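Swapping the finger pads on a hand-held gripper

I put this off for most of October and then did the whole job on a Sunday morning before my second coffee, so if your pads are looking sad, go ahead and do it. Mine is the two-finger hand-held kind, the one where you squeeze the trigger and both fingers swing in together, with ridged pads stuck to the inner faces. Other versions have pads that slide on or screw on, and for those you can skip down to the alignment part.

How do you know it's time? Run your thumbnail across the ridges. If it skates instead of clicking, they're worn. The other sign is bottles that slowly rotate in the grip when you lift them. I blamed my squeezing hand for that for weeks (sorry, hand).

What I used:

New pads, one pair, from the same batch if you can manage it
Double-sided tape, the thin kind, no foam
Isopropyl alcohol and a lint-free rag
A plastic scraper
A small screwdriver that fits the base plate screws
200 grit sandpaper, just a scrap

Getting the old pads off

Open the fingers all the way and lock the trigger, or put a rubber band around it. Lift a corner of the pad at the fingertip end and peel slowly toward the base. It will fight you near the bottom, where the tape always seems to be thickest! Use the plastic scraper there. I used a metal one on the first set I ever changed and put a gouge in the finger that I still have to look at.

Wipe off the leftover glue with alcohol, give the bare face a few light strokes with the sandpaper, then wipe it again. Let it dry for 3 minutes. I mean really let it dry, go do something else.

Sticking the new ones on

Cut the tape a hair smaller than the pad so no sticky edge pokes out and collects fuzz. Put it on the pad first, not on the finger. Then line the pad up from the base end and roll it down toward the tip with your thumb, pushing the air out as you go. Check that the ridges run the same way on both sides. Si-eun Heo, who taught me to do this back when we shared a bench in Haverford, used to draw a tiny arrow on the back of each pad with a marker, and I've copied her ever since.

Once both are down, close the fingers on a folded rag and leave them squeezed for 20 minutes. Overnight is nicer if you've got the time.

Checking the alignment

Take off the rubber band and close the fingers slowly with nothing between them. The pads should meet along their length. If one touches first at the tip, snug up the base plate screws a little at a time, going side to side, and try again. Don't crank on them. Mine needed maybe an eighth of a turn and I nearly took it too far anyway.

Then try it on something real. I like a plastic drink bottle, because the sides give a little and a crooked pad shows up right away as a lean. Stand it on a table, bring the fingers in level, and close until both pads touch. The bottle shouldn't tip or scoot to one side. Do that 11 times or so, turning the bottle a bit between tries, and wipe the pads down with a barely damp cloth when you're done. No alcohol on fresh pads, it can creep under the edges and loosen the tape.

I check mine every couple of weeks now and keep a spare pair in the case.
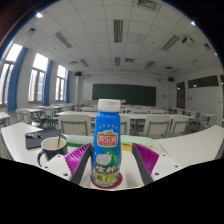

Bottle check with the magenta pads, one on each side.

Contact | Copyright Stillville Bench Notes | Back to top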